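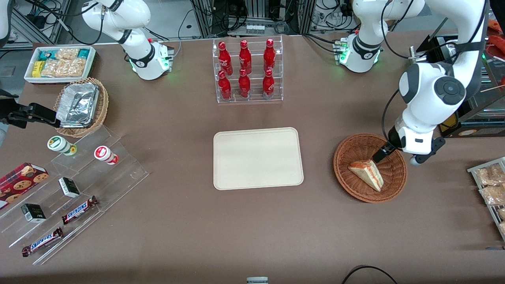 The left arm stopped at 4:40 in the morning and Ryota Honda was the only one on shift.

Stopped isn't right. It held. Green ring lit, fingers closed, no fault on the panel. The log said PLACE COMPLETE and then it said it again. And again. He scrolled up. Two pages of it.

He rang Nanami Takeda.

"What's it holding."

"Cake."

"Is the cell locked?"

"It's green."

"I didn't ask what color it was."

He looked at the gate. The gate was open. He'd opened it himself, twenty minutes back, to straighten a wrapper, and the arms should have gone dead when he did. That was the whole idea of the gate. He stood there with the phone on his ear and his other hand already on the edge of the table.

He took the hand away.

"Ryota."

"Gate's open," he said.

Nothing for a second. Then sheets, a lamp, her feet on a floor. "Step back past the yellow line. Are you past it? Don't hit anything. Don't be clever."

He was past it. He wanted to hit the big button very badly and said so.

"Okay yes. Hit that one."

He hit it. The rings stayed green.

That was when he got scared, properly, in the knees. Sayce had been running the cell for 14 nights. Snacks, sodas, cake, pick and place, pick and place, for the kiosk people at Ballov who wanted a counter with no one behind it. Two thousand clean picks and they'd sign. The counter on the wall said 765 and had been climbing all week and people had started bringing their coffee in to watch. Leaning in. Garba Okeke had reached right over the table on Tuesday to get a cookie, laughing, gate wide open, and the arms had waited for him, polite as anything. They'd all thought that was the gate.

It was luck. He'd reached between moves.

"It's still green," Ryota said.

"Breaker. Gray cabinet by the loading door, top row, the one with tape on. Walk, don't run, and go the long way round."

He went the long way round. Past the shelving, past Garba's jacket on its hook, past the sheet everybody had initialed in March that said E-STOP TESTED. His own initials were on it. He had not tested it. He'd watched someone else press it with the arms parked, and nothing moved, and they'd written down that nothing moved.

Behind him, the noise. A small whirr, the shoulder joint.

He turned round, he shouldn't have. The arm had quit waiting. It went up with the slice, swung across, quick, much quicker than it ever went by day, and the elbow passed through the air over the near edge of the table. Right where he'd been leaning with the phone. Then it came back. Then it did it again.

PLACE COMPLETE, said the log, presumably.

The tape was blue and had come half off. He pulled the breaker and the whole bay went black and something heavy sagged and knocked on wood, and there was a softer sound after which was the cake.

"Ryota? Ryota talk to me."

"It's off."

"Are you hurt?"

"No."

"Are you lieing?"

"No. I had my hand on the table, Nanami. When I called you."

She didn't say anything to that. He could hear her looking for keys.

He sat down on the floor by the cabinet in the dark. After a while his eyes got used to it and he could make out the table, and the two arms over it with no lights, lower than he'd ever seen them. He thought about the sheet. He could get it off the wall before she came. It was one page and one pin.

Headlights went over the loading door at ten past five. He was still on the floor. He had the sheet in his lap, he'd got that far, and when she came in with the flashlight he held it up and put his thumb next to his initials so she wouldn't have to look for them.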